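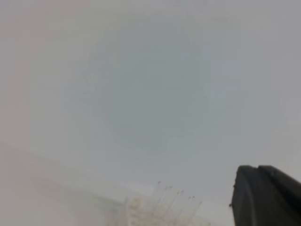
Vija Kuusk has told the Wandargate hall users more than once that a shelf only stays tidy if everybody knows what lives on it, and on Wednesday, March 11, 2009, she finally got her way. The craft room was turned out from top to bottom, with nearly 93 boxes, tins and bags carried into the corridor, sorted, argued over a little, and carried back in again (most of them, anyway).

It took the better part of the day, helped along by soup from Gostetti across the road and a very good plum cake. The small things now have racks and holders of their own, so that anyone coming in for an evening class can find what they need without emptying three drawers first. Sabine Heitmann wrote out the labels by hand, all 84 of them, and she would like it known that her wrist has recovered.

Two boxes of yarn are still looking for a home, and so is a lovely old button tin. The room is open again for the usual classes, and the cupboards by the window will get their turn in April.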